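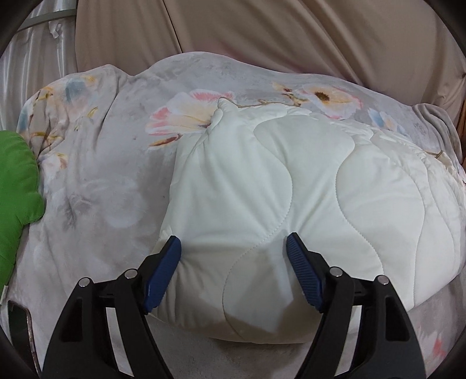

A thick white quilt on a pale grey floral blanket.

Why does a quilt keep you warm?

When you first climb into bed on a winter night, the quilt can feel cold. A few minutes later you are cosy. The quilt has no heater in it, so where does the warmth come from?

It comes from you. Your body makes heat all the time, even when you are asleep. It gets the energy to do this from your food. Most people have a temperature of nearly 37 degrees Celsius inside, and a bedroom is much cooler than that. Heat always moves from warm things to cooler things, so your body is always losing some to the room.

A quilt slows this down. Inside most quilts is a filling, such as feathers, wool or polyester. Between the bits of filling there are lots of tiny pockets of air. Heat travels slowly through air that is kept still. Something that slows heat down like this is called an insulator.

The air has to stay still to do its job. If you kick the quilt up and down, warm air rushes out and cool air comes in.

Why are quilts stitched?

If the filling could slide about, it would end up in a lump at one end. Lines of stitching hold it in place. The word "quilting" means sewing layers together in this way.

Animals do it too

Birds fluff up their feathers in cold weather to trap more air. A robin in January can look almost round. Sheep have wool, which works in the same way — that is why people have used it for clothes and bedding for thousands of years.

Try it yourself

You need 2 jars with lids, a thick woolly sock and a thermometer. Ask an adult to fill both jars with warm water from the tap. Put one jar inside the sock and leave the other bare. Wait 33 minutes, then take the temperature of each. Which jar has lost more heat?

Word box

Insulator: a material that heat passes through slowly.
Filling: the soft layer in the middle of a quilt.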